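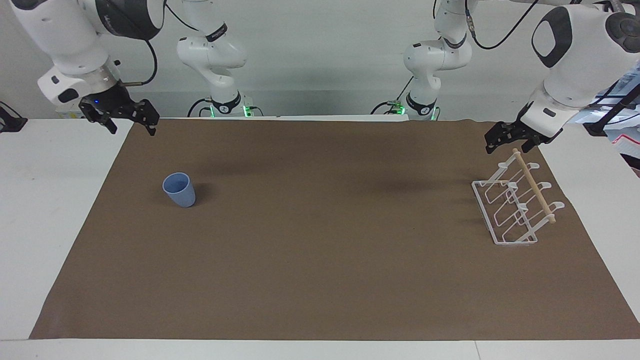 Teleop demos: how much should I vary the start position?

Posted by Pomare

I'm recording two-arm demonstrations by remote control for a cup-to-rack task and can't settle on how much variation to allow. One light blue plastic cup, one white wire dish rack, brown paper over a white table. The cup starts upright on the left side of the paper and the rack sits at an angle toward the right, with a wide gap between them. I have 55 episodes with the rack left where it is and the cup moved by hand between takes. The trained policy reaches for the cup well enough but often releases it short of the rack. Should I record more of the same, or start moving the rack too?

Plidham

Move the rack. With a fixed rack the policy can learn one release pose and ignore the camera for that half of the task. I would go to 100 episodes and change the rack angle every few takes. Mark the outer limits on the paper in pencil so you don't drift past what the arms can reach.

Before that, replay 3 of your existing episodes open loop with the cup at the recorded start. If those also release short, check the timestamps between the leader and follower arms. More data won't fix a lag.

Jamevholm

same thing happened to me, it was the operator. I was opening the gripper early to save time

Flirncombe

Agree with the replay test. Also look at which arm does the placing. If you hand the cup over in some episodes and carry it straight across in others, you have 2 strategies in one set and the policy may blend them. Pick one and discard the rest, or label them separately.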